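Kitchen > Preserving > Marmalade

How I make a small batch of marmalade

Last updated: December

I only ever make a small batch now, because my big pan went to my sister and I never asked for it back. You'll need 400 g of oranges (Sevilles if you can get them, though I've done it with ordinary ones and a lemon), 2 lemons, a litre of water and 800 g of sugar.

Halve the fruit, squeeze it and keep every pip. Scrape the soft bits out with a spoon and tie them up with the pips in a square of muslin. Then slice the peel – thin if you're patient, chunky if you're me. Put the lot in the pan with the juice and the water and leave it overnight with a lid on.

Next day, bring it up to a gentle simmer and let it tick along for 90 minutes. The peel should squash easily between your fingers. Don't rush this bit! Once the sugar goes in, the peel won't soften any more, and I've got a whole shelf of chewy jars from the year I tried.
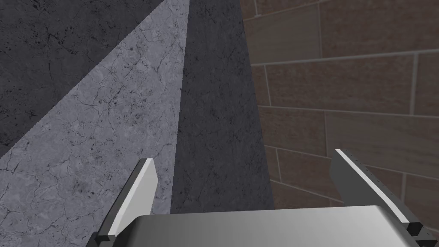

Fish out the muslin bag, let it cool a little, then squeeze it hard over the pan. Cloudy, gloopy stuff comes out and you want all of it. Tip in the sugar and stir over a low heat until you can't feel any grains, then boil it hard.

I start testing after a quarter of an hour. Put a blob on a cold saucer, wait a minute and push it with your finger – if it wrinkles, you're there. If not, give it another five minutes and try again.

Leave it to stand for ten minutes before you pot it, or the peel floats to the top. Orla Duggan taught me to add a splash of whisky at that point, and I do when I remember.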